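Browser and search tips, household edition. Been meaning to put these in one place since November, the family keeps asking the same stuff. Adding as I go.

## Searching

- Put quotes around the exact words. Works for error messages, song lines, part numbers.
- Minus sign drops a word. Recipe for lentil soup, don't want the pressure cooker ones? Add -pressure. No space after the minus.
- site: plus the address searches one site only. Most store search boxes are terrible, this beats them.
- Looking up Ramadan times or anything else that moves every year: type the year and the town. Otherwise you get last years page.
- Ads sit on top. Scroll past before you call any locksmith or appliance repair number.

## Tabs

Over 60 open on the kitchen laptop last time I looked. No wonder the fan was going.

- Ctrl+Shift+T brings back the tab you just closed. Cmd instead of Ctrl on a Mac. Press again for the one before.
- Pin the 2 you really use (mail, calendar). Close the rest at night.
- Bookmark folder called "later". Empty it once a month, no mercy.

## Storage

The free space fills up quick. Ours was mostly videos and old attachments.

1. Search mail for has:attachment larger:10M if you're on Gmail.
2. Delete what you don't need, then empty the trash. People forget the trash.
3. Check shared folders. The Himadero folder (the vacation one) had 310 pictures in it twice.
4. Deleted stuff usually hangs around for a while, 30 days on ours, so you have time to change your mind. Check what yours says tho.

## Passwords

- One manager, one long password you can remember. Write it down and keep it in the drawer with the passports.
- Turn on two-step for mail first. Everything else resets thru mail.
- Print the backup codes. On paper. A screenshot on the same phone is no help when the phone is gone.
- Wi-fi guest network is "Drumodholm", give visitors that one. Main one is for us and the Cedetti printer, wich drops off if you rename anything.

## Old phones

Sign out of the account BEFORE wiping. Then factory reset. Take out the SIM, check for a memory card too. Recycling bin at the hardware store takes them, chargers as well.

Still to add: calendar sharing, blocking spam calls, getting the TV to stop autoplaying.

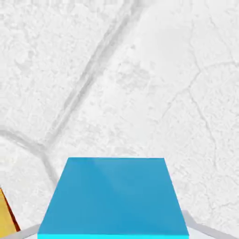

Pale rough surface, gray cracks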